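Search this site
Search

Working outside: mouse tracking on a textured glass table

From late spring to September I do most of my desk work on the patio. The table is round, with a rippled glass top, and it is a poor surface for an optical mouse. The sensor compares successive pictures of whatever lies under it, and clear glass gives it very little to compare. On bare glass my pointer jumped in steps of 4 pixels or more, and sometimes did not move at all.

I tried the cheap fixes first. A sheet of printer paper worked until the first breeze. A Dellen desk mat was too long for a round table and hung over the rim. I have settled on an ordinary small mouse pad with rounded corners.
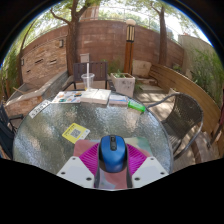
Blue mouse and patterned pad on the patio glass.

Settings matter less than the surface, but I changed two. At 2000 dpi the pointer was too quick for a pad this small and I kept overshooting menu items. At 1200 it was slow enough to control, though I had to lift the mouse more often. I also turned off pointer acceleration, which made small movements easier to repeat. The polling rate made no difference that I could detect.

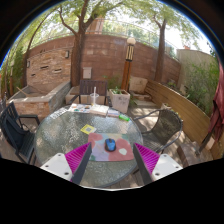 Glare is the second problem. In the Sutherland screen test I ran last year, anything below 200 nits was unreadable outdoors before noon, and a reflective table makes it worse. Rippled glass throws bright patches of sky and leaves back up at you, so I keep papers and the booklet along the far edge, where they cover some of it and leave the near side free for the mouse. The laptop goes on a side stand, turned away from the sun.

Next job is a heavier pad. The Nalero one has a 12-month guarantee, but the page does not say whether it covers outdoor use. I have written to ask.

Related posts
Brorero laptop stand: six weeks of use
Cleaning textured glass without streaks
Extension leads for the garden

We use cookies to remember your preferences. Accept | Manage settings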